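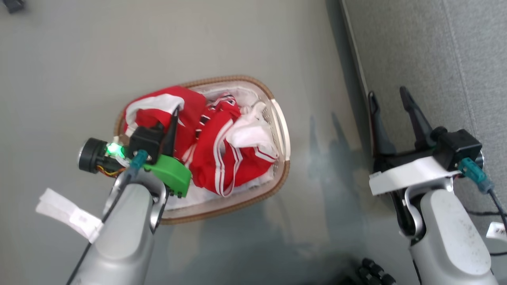 Natsumi Hirano wants the bleed measured in the rinse water as well as on the white cloth, on the grounds that the cloth only records what sticks to it. Agreed, and added to the method below.

8th April

Dye transfer, red on white, cold wash. Continues the October work on the Yokoyama jersey. The October figures are not comparable with these: the detergent was dosed by scoop and the bath volume was never written down.

## Bath

- 1000 mL tap water per pot, left to reach room temperature before dosing
- Stodholm liquid, 2 mL per pot, by syringe
- red swatch and white swatch tacked together along one edge, face to face
- control pot: white swatch only, same dose
- second control: red swatch only, no detergent

The tacking thread is undyed cotton. The blue polyester left a line on one of the October whites and I spent too long deciding whether it was a result.

Pots ran in the Ludard shaker on the slow setting. The lid on the left position still does not seat fully, so the red-only control went there. If it lost a little water, that pot is the least sensitive to it. Topped up to the line at the end anyway.

## Readings

White swatches were rinsed once, pressed between blotting sheets and dried flat, away from the window. Graded against the gray scale under the bench lamp, with Kazuhiro Arai grading separately and neither of us looking at the other's sheet. We agreed on the controls. We differed by half a grade on the jersey pair, mine being the harsher. Both grades are entered, no averaging.
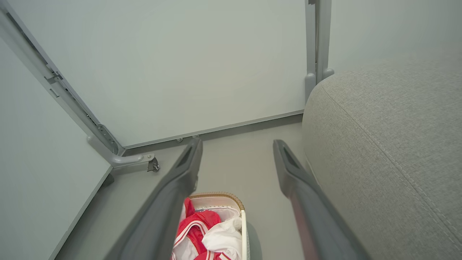
*Reds and whites together in the basket.*

The staining on the jersey white is uneven. It is strongest along the tacked edge, where the two fabrics could not separate, and fades toward the free edge. This suggests contact matters more than dye in the bath, at least at this temperature. It is also what one would see if the bath near the seam were poorly mixed, and the present setup cannot tell the two apart.

Rinse water: took 100 mL from each pot into the flat-bottomed tubes and compared by eye against a white tile. The jersey pot is pink. The red-only control is a paler pink, which fits detergent lifting loose dye. The white-only control looks the same as tap water.

Comparison by eye is not good enough to publish but will do for ranking. Samples are capped and labeled in the dark cupboard under batch 1386 for the colorimeter when it comes back from service. Do not decant them. There is fine lint in the jersey sample and it should be filtered just before reading, all samples through the same grade of paper.

Harum catcher sheets were not used in this run. One was put through a separate pot out of curiosity and came out pink on both sides, but the white swatch in that pot had been cut from a different bolt, so the result is noted and set aside.

Open point on the piping. On finished garments the white trim is sewn straight onto the red, so the contact is permanent and the tacked edge is the closer model for it. For a mixed wash load the contact keeps changing and loose swatches are closer. We should run both arrangements and stop treating them as one test.

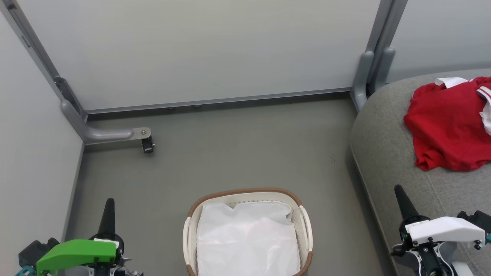

## Next run

- repeat the jersey pair, tacked and loose, side by side in the shaker
- same bolt of white for every pot, selvage trimmed off
- fix or replace the left lid first
- prewash one set of reds in plain water and keep that rinse too
- Kazuhiro to cut swatches, Natsumi to label, so the grader does not know which pot a white came from
- ask Yokoyama whether the October jersey and this one came from the same dye lot; the roll tag gives only the shade name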